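ok so a thread on revising one poem for eleven months. nobody asked. going anyway

It's a poem about my grandmother's coat. 22 lines now. Was 100 at its worst. I know.

First draft was all explaining. coat on the hook, what the coat meant, what I felt about what the coat meant. Stanza three literally had the word "meaning" in it twice

Read it out at the Istthorpe open mic in August. You can hear a bad line so much faster with a mic on. I skipped one while I was standing there and the poem got better on the spot
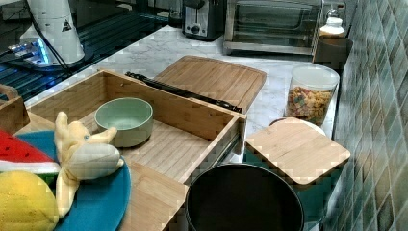 Ji-hoon Nam: which line did you skip? and did you put it back after?

the one about her hands "still in the sleeves". Never put it back. It was my favorite, that's kind of the problem with it

Anyway. line breaks. I had it in couplets forever because couplets look finished. Took them out and the whole middle sagged, so the white space had been doing work the words weren't

Tried it as one long block after that. Tried it in three line stanzas. Tried rhyme for one bad weekend, coat / boat / throat, plese don't

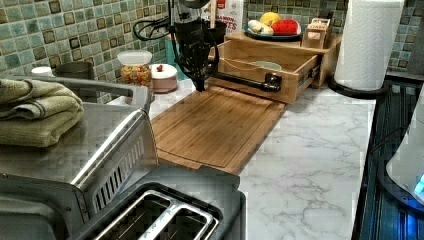 The block was closest. It let the sentences run over the ends of lines and you stop waiting for the little click at the end of each one. Kept that. Then cut the first eleven lines off the top because the poem doesnt start till she's buttoning it

Which everybody tells you. start later. I've told other people to start later! Still took me most of a year to do it to mine

Sent it to Omosel, got a no. form letter but a fast one. Sent it to Trosex, got a no with a note: "the ending knows it is the ending." Been chewing on that since

They were right btw. Last two lines were me bowing 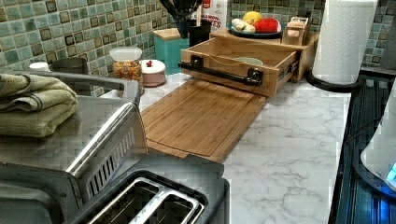

Nektarios Kourkoulas thinks I should leave the bow in, says a poem for a dead person is allowed to close the door behind it and editors get too scared of a real ending.

and I do get that. Read plenty of elegies that close hard and I cry every time. Mine just didn't earn it, it was borrowing the sound of one

So now it stops on the bus. She's counting coins, the driver's waiting, that's the last image. No snow, no light, nothing rising. I was really attached to the snow

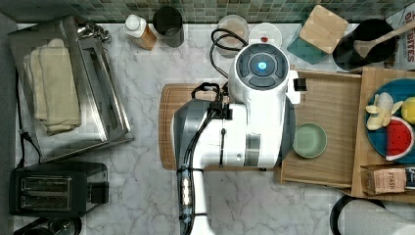
Also changed "my grandmother" to "she" all the way through except once. The once is in line 11. Moved it around like a piece of furniture, line 4, line 9, the title, back to 11

title is still bad. It's "Coat." Was "Inheritance" for a while and a friend just made a face

Things I'm still not sure of: the comma after "wool". whether "brown" needs to be there at all. Whether the driver should say anything, right now he says "take your time" and some days I think that's too sweet and some days its the only good bit

Sending it to Ryu tonight before I touch it again. they cap at 40 lines so for once I'm way under

if they take it I'll post the link. if they don't I'm cutting "brown"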